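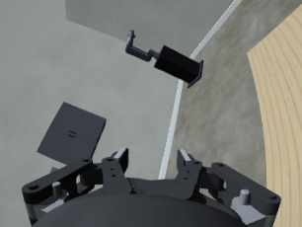 Heat Losses in a Small Solar District Heating Network

Project report, Energy Systems course
Submitted December 14, 2025

1. Background

Hoveck is a village with a district heating network fed by a field of flat-plate solar collectors and a wood chip boiler. The network serves 98 houses. Hot water leaves the plant through buried, insulated pipe, gives up heat at a heat exchanger in each house, and returns cooler. The solar field was added after the network was built, and the pipes were sized for boiler operation alone.

The solar field performs well on paper in summer, when demand for space heating is close to zero and the only steady load is hot tap water. The pipes are still kept hot all day to serve that load. A large part of what the collectors deliver is therefore lost to the ground before it reaches a house. The project set out to estimate how large that part is and whether a change in operation could reduce it without digging anything up.

2. Data

Heat delivered to the network was taken from the plant meter. Heat used was taken from the house meters, which are made by Harico and report one reading per hour over a radio link. Ground temperature was measured at pipe depth beside the main line.

The house data needed cleaning. Several meters dropped readings when the radio link failed and then reported the missing energy as a single large value once it came back. We spread such values evenly over the gap. This keeps the daily total right but flattens the hourly pattern, so hourly results from those houses were left out of the peak load analysis.

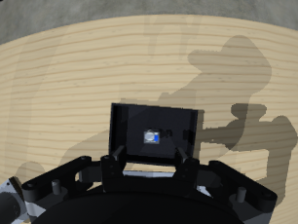
The plant meter was simpler to deal with. It has a battery backup and showed no gaps. Its flow sensor reads low at very small flow rates, however, and the night flow in summer sits near the bottom of its range. A correction curve supplied with the meter was applied. The effect on the daily total was small, but it always acts in the same direction, toward higher losses.

3. Method

Losses were found in two ways. The first was a plain balance: heat into the network minus heat out at the houses, summed by day. The second was a pipe model built in Prodari, with each pipe section given its length, diameter, insulation class and burial depth from the network drawings. The model was run with measured supply temperature and measured ground temperature.

The drawings do not show which sections were repaired after the original construction. We assumed that all sections have their original insulation. Aged foam conducts heat better than new foam, and no aging factor was applied in the base case.

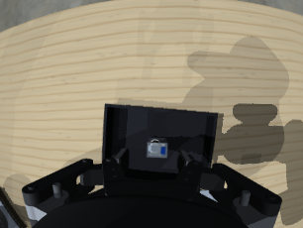 Figure 3. Computer-rendered view past the gripper onto the light wooden tabletop.

4. Results

In the summer period the balance gave a loss of 34 percent of the heat leaving the plant. The Prodari model gave a lower value. Most of the difference disappears when the insulation is treated as aged, which suggests that the foam is in worse condition than the drawings imply. The remainder may come from the low-flow correction or from house meters that read slightly low — we could not separate these effects with the data available.

By the end of September, space heating had started in part of the village and the relative loss fell quickly. The absolute loss hardly moved. Pipes lose heat according to their temperature and that of the soil, and neither changes much when a few radiators come on.

The peak load analysis showed two daily peaks, morning and evening, with very little flow between them. This pattern is what makes the operating change in the next section worth testing.

5. Proposed operating change

We modeled pulsed operation. The network is charged before each peak and then allowed to cool between them, while the solar heat goes into the buffer tank at the plant. Houses with their own hot water tank would notice little. Houses with a direct heat exchanger would see lower tap temperatures outside the charging periods and would need a small tank fitted.

The model shows lower losses in every summer week, with the largest gain on the long branch to the east, where the pipe is oversized and the houses are far apart. Pump electricity rises slightly during charging. Lowering the supply temperature all day was also modeled and gave a smaller saving, but it needs no new equipment in the houses.

Hygiene sets the lower limit in both cases. Stored tap water has to be kept hot enough to hold back Legionella growth, and we did not accept any schedule in which a house tank fell below the required temperature.

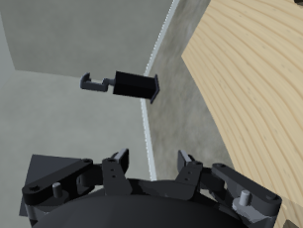
Teuber objected, on reading the draft, that repeated heating and cooling puts stress on the pipe joints, and that the older joints in the east branch were never rated for daily cycles. The reply went on to say that a lower constant temperature should be tried first, and that the buffer tank would likely be full by early afternoon on clear days in any case.

The second point can be checked against the existing runs. On clear days the tank does fill before the evening charge begins, and the collectors then have to be shut off or cooled. The gain from pulsed operation is overstated for those days. The joint question is outside the scope of the model and would need the manufacturer's fatigue data.

6. Open items

The aging factor for the foam should be measured on a removed pipe section the next time the east branch is opened. The buffer tank limit should be added to the Prodari control logic and the summer runs repeated. Meter dropouts should be logged at the receiver, with the time the link was lost, so that the gaps do not have to be guessed from the size of the next reading.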